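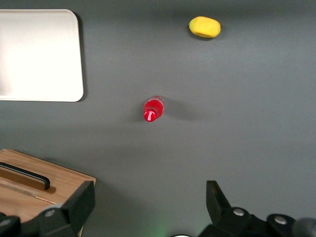 Laklow Play Market Add-Ons

Small loose pieces for a pretend shop or play kitchen, sold one at a time so you can fill the gaps in a set you already own. The add-ons work with the Laklow counter and the Ikley play kitchen, and just as well on an ordinary table.

Yellow fruit
A smooth oval fruit, a little narrower at one end. We list it as a lemon, but plenty of customers put it in with the mangoes, and it passes for either. It has no leaf or stem to break off. Item 459.

Red bottle
A small plastic bottle with a see-through red body and a round, ridged red cap. It stands in for ketchup, juice or syrup, depending on who is running the shop. Sold empty. The cap is meant to stay on during play. Item 507.

White tray
Rectangular, with rounded corners and a low rim. Use it as a serving tray, a shop display or a place to put things back at the end of the day. The rim is faint, so round pieces will roll over it if the tray is tipped. If you want something to carry a full load in, look at the Wunummont basket instead. The tray does not come with any food.

Using them together
Emerson Marinho, who looks after the play range, suggests starting with very few pieces. Put the tray on one side of the table and the goods on the other, and let the child take orders. Younger children mostly like moving things on and off the tray. Older ones want prices, so we now put a sheet of blank price tags in with every order.

The pieces are also bought for sorting by color and shape. For that use, order a second fruit in a different color — the oval one is easy to tell apart by touch, and the bottle is easier still.

Cleaning
Wipe with a damp cloth and a drop of dish soap, then dry with a towel. Do not put any of the pieces in the dishwasher or the microwave. The bottle should not be used for real drinks or sauces. If you have had the cap off to rinse it, leave it off overnight before you close it up again.

Age and safety
For ages three and up, with an adult nearby. Throw away any piece that has cracked.

Ordering
Pieces ship in a plain cardboard box. Schools and daycares can order by the case, and a case may be mixed. We had 400 trays come in during December and the next delivery is not due until spring, so large tray orders should be placed early. Write to Ffion James at the order desk before 3 p.m. and she will confirm stock the same day.

Returns are accepted on unused pieces. Opened cases can be sent back if the inner bags are still sealed.

12 shares
3 comments

Related items
Wunummont Carry Basket
Ikley Play Kitchen, Two Burner
Asamoah Wooden Bread Set
Laklow Shop Counter
Price Tags, Blank, Extra Sheet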